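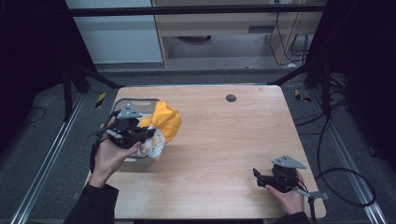 케루보 카리우키
살림·수납 칼럼니스트, 정리법은 일단 의심하고 봅니다
2023년 12월 21일

1/
연말이라 타임라인에 또 정리 비법이 돌아다닌다. 올해의 주인공은 "천은 개지 말고 통에 넣어라"인 모양이다. 식탁보, 담요, 행주, 철 지난 커튼까지 전부 통 하나면 된다고 한다. 나는 안 믿는다. 조금 길게 쓴다.

2/
회색 플라스틱 통 위에 노란 천이 구겨진 채 반쯤 걸쳐 있는 모습, 집집마다 익숙할 것이다. 주황에 가까운 선명한 노랑에 무늬 있는 흰 부분이 앞으로 늘어져 있다. 이걸 '정리 중'이라고 부를지 '정리 끝'이라고 부를지가 이 스레드의 주제다.

3/
통 수납을 권하는 사람들은 '정리 끝'이라고 한다. 천이 통에 닿았으면 된 거란다. Treline이라는 온라인 강좌가 이 주장을 제일 세게 민다. 수강생 게시판에 들어가 보니 '개는 시간은 버리는 시간'이라는 문구가 맨 위에 걸려 있었다. 버리는 시간이라는 말을 그렇게 쉽게 써도 되나.

4/
강좌 자료에 '개지 않으면 한 달에 374분을 아낀다'는 대목이 있다. 어느 집에서, 식구 몇 명이서, 무엇을 갰을 때의 숫자인지는 적혀 있지 않다. 문의 메일을 보냈더니 할인 쿠폰이 왔다. 답변은 아직 못 받았다.

5/
그래도 해 보지도 않고 욕하는 건 내 방식이 아니라서 12월 들어 우리 집 천을 전부 통으로 옮겼다. 식탁보, 담요, 소파 덮개, 손님용 시트. 첫날은 솔직히 좋았다. 빨랫줄에서 걷어서 던져 넣으면 끝이니까. 나도 사람이다.

6/
문제는 꺼낼 때다. 식탁보를 찾으려고 통을 뒤졌더니 담요가 딸려 나오고, 담요에 걸려 시트가 나오고, 시트를 도로 넣으려니 부피가 아까의 두 배가 되어 있었다. 개는 시간은 확실히 없어졌다. 대신 뒤지는 시간이 생겼는데, 이건 아무도 계산표에 안 넣는다.

7/
식탁보는 결국 다렸다. 큰 식탁보 다려 본 사람은 알겠지만 다리미판이 식탁보보다 늘 작다. 이쪽을 다리면 저쪽이 바닥에 쓸린다. 개서 넣었으면 접힌 선 몇 개만 눌러 주면 될 일이었다.

8/
여기서 "그럼 구김이 안 가는 소재를 사세요"라고 답글 다실 분들께. 구김이 안 간다고 해서 산 냅킨이 서랍에 한 묶음 있다. 구김이 간다.

9/
통 자체에도 할 말이 있다. 요즘 Prasteck 통이 제일 많이 보이던데, 광고에는 손잡이 구멍이 '통기구 역할'도 한다고 쓰여 있다. 구멍 뚫린 손잡이는 들기 편하라고 있는 것이다. 그 구멍으로 우리 집 담요가 숨을 쉬는지는 모르겠고, 먼지가 들어가는 건 봤다.

10/
우리 집 통은 50리터짜리다. 가게에서는 적당해 보였다. 담요를 채워서 선반에 올리려면 생각이 달라진다. 허리가 먼저 의견을 낸다. 천 수납용으로는 이것보다 작은 걸 사라. 한 손으로 기울여서 안이 들여다보이는 정도면 된다.

11/
그리고 불투명한 통. 회색이 깔끔해 보이는 건 인정한다. 그런데 뚜껑까지 덮으면 안에 뭐가 있는지 통만 안다. 이름표를 붙이라는 조언이 당연히 따라오는데, 내용물은 바뀌고 이름표는 안 바뀐다. 우리 집 '겨울 담요' 통에서 지난주에 수영 수건이 나왔다.

12/
이름표 대신 Kollero라는 앱을 써 보라는 추천도 받았다. 통마다 사진을 찍어 목록을 만드는 앱이다. 무료로 쓸 수 있는 항목은 200개까지. 행주를 하나씩 등록하다가 내가 지금 뭘 하고 있나 싶어서 지웠다. 행주는 행주 자리에 있으면 된다.

13/
반대편도 공평하게 의심해 보자. '무조건 개라'는 쪽. 모서리를 맞추고, 삼등분하고, 세워서 꽂고. 사진은 예쁘다. 한 장 빼는 순간 양옆이 쓰러지는 건 사진에 안 나온다. 세워 꽂기는 서랍이 꽉 차 있을 때만 서 있다.

14/
집에 살림책이 한 권 있다. 1952년판이고 표지는 떨어졌다. 식탁보 항목에 '접는 자리를 매번 옮길 것'이라고 되어 있다. 같은 선으로만 접으면 그 자리가 먼저 해진다는 얘기다. 요즘 강좌에서는 이 얘기를 들은 적이 없다. 다만 같은 책이 커튼을 매주 털라고도 하니, 옛날 책이라고 다 받들 생각은 없다.

15/
내가 그나마 믿는 건 넓은 탁자다. 천은 허공에서 개면 망한다. 침대 위에서 개면 이불까지 같이 접힌다. 줄무늬 나뭇결이 보이는 밝은 상판, 그 왼쪽에 통 하나, 나머지는 비워 두고 천을 펼칠 자리. 도구로는 이 정도가 제일 쓸모 있다고 본다.

16/
탁자를 수납가구 회사에서 살 필요도 없다. 'Koech 폴딩 스테이션'이라는 물건을 매장에서 봤는데, 상판에 접는 선이 인쇄되어 있었다. 수건용 선, 티셔츠용 선. 우리 집 수건은 그 선에 맞는 크기가 하나도 없었다. 식탁을 닦고 쓰자.

17/
탁자 위에서 하는 순서는 시시하다. 통에서 천을 한 장만 꺼낸다. 펼친다. 큰 주름을 손바닥으로 민다. 반으로, 다시 반으로. 통 폭에 맞을 때까지 접고 넣는다. 여기에 이름을 붙여 파는 사람이 있으면 도망치시길.

18/
'한 장만 꺼낸다'가 의외로 어렵다. 엉킨 천은 윗부분만 잡아당기면 아래가 끌려온다. 두 손으로, 한쪽은 잡고 한쪽은 풀어 주면서. 통에 반쯤 걸쳐 둔 채로 모서리부터 찾는 게 낫다. 가운데를 움켜쥐고 들어 올리면 모서리 네 개가 전부 안쪽으로 숨는다.

19/
노랑과 흰색처럼 색이 확 갈리는 천은 이럴 때 편하다. 단색 시트는 어디가 긴 쪽인지 펼쳐 봐야 알지만, 색이 나뉜 천은 그 경계를 따라가면 방향이 잡힌다. 예뻐서 산 식탁보가 개기도 쉬우면 그건 운이다. 살 때 그런 걸 따지는 사람은 나도 못 봤다.

20/
그렇다고 전부 개라는 말은 아니다. 걸레로 내려간 수건, 개 발 닦는 천, 이사 때 가구 싸는 낡은 담요. 이런 건 구겨져 있어도 된다. 통에 던져 넣고 발로 밀어도 된다. 나도 그렇게 한다.

21/
안 되는 건 식탁보, 시트, 커튼. 크고, 구겨지면 티가 나고, 꼭 급할 때 꺼내는 것들이다. 이 셋을 통에 뭉쳐 두고 시간을 아꼈다고 하면 나는 손님 오는 날 아침에 다시 물어보겠다.

22/
'일단 통에 걸쳐 두고 나중에 갠다'는 분들도 많던데, 나중이 언제인지 정해 두지 않으면 그 통은 가구가 된다. 우리 집에도 그런 통이 현관에 있었다. 손님이 그 위에 가방을 올려놨다.

23/
실험은 12월 말까지 채우려고 했는데 그만뒀다. 시트와 식탁보는 어제 다시 다 갰고, 저녁에 라디오를 틀어 놓고 했더니 생각만큼 지겹지 않았다. 이것도 강좌에서 팔면 '사운드 폴딩' 같은 이름이 붙겠지.

24/
Treline 수강생분들이 화내실 것 같아서 적어 둔다. 통 수납으로 집이 편해졌다면 계속하시면 된다. 내가 못 믿는 건 그 분 단위 숫자와, 모든 천을 같은 물건 취급하는 태도다. 손수건과 커튼은 다르다.

25/
답글에 질문이 있어서 덧붙인다. 담요는 어느 쪽이냐고. 두꺼운 담요는 개지 말고 느슨하게 만다. 접으면 접힌 데가 벌어져서 통 뚜껑을 밀어 올린다. 얇은 무릎담요는 개도 되고 말아도 되고, 의자 등받이에 걸어 둬도 된다. 우리 집 무릎담요는 통에 들어가 본 적이 없다.

26/
하나 더. 통에 넣는 방습제는 얼마나 자주 바꾸냐는 질문. 포장지에는 석 달이라고 쓰여 있는데 우리 집 건 봄에 넣은 그대로고, 아직 시트에서 이상한 냄새는 안 난다. 방습제 덕인지 집이 건조해서인지는 모르겠다. 방습제 없이 넣어 둔 통을 하나 만들어서 비교해 볼 생각이다. 결과는 장마 지나고 올리겠다.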